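Course Handout 4: Notes on the Grirkia Open Day

Read these notes before the next lab. They cover the demonstration we attended at Grirkia and the points that will come up in your write-up. If you missed the visit, get the sign-in sheet from Quang Thân and do the alternate reading instead.

1. Where we were

The open day used two rooms. Room 202 held the talk and the posters. The second room was set up for the cloth handling work, and that is where we spent most of our time. Behrouz Amini gave the talk and then answered questions for some 2 hours.

2. What the group is working on

The project is called Orik. Its aim is to teach a robot arm to handle clothes and bedding in ordinary homes. Rigid objects are mostly a solved problem for a simple gripper: find the edges, close the fingers, lift. Cloth has no fixed shape. Each time you touch it, the shape changes, and the plan you made a second ago may no longer fit.

The group collects examples from people first. A person holds a gripper with a camera mounted on it and does the task by hand. The recordings are then used to train the arm. Amini's point was that the person and the arm should work with the same fingers and the same view, so that less has to be converted later.

3. Grasping

Pay attention to this part. Two-finger grippers pick up cloth by pinching. The fingertips press into the fabric, close on a fold and hold a bunch of it. A flat, smooth sheet is hard to pinch. A wrinkled pile is easier to grab but harder to lay out afterward. 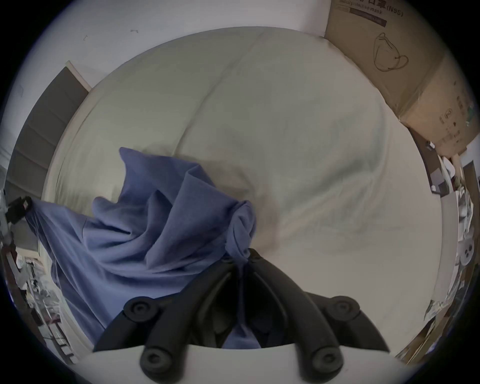 Where the pinch lands matters as much as how firm it is. A grasp in the middle of a pile gives good hold but says little about where the corners are. A grasp near an edge is more useful for folding and slips more often. Amini called this the main trade-off in the project, and I expect to see it discussed in your write-up.

Soft surfaces underneath add another problem. On a table the fingers can push down against something firm. On bedding the surface gives way, and the fingers may catch the cover along with the cloth on top.

4. For your write-up

Keep it to 2 pages. Describe one grasp in detail, then say what you would change about the gripper or the way the person moves it. Sketches are fine – label the fingers and the pivot joints. Hand it in at the start of the next lab.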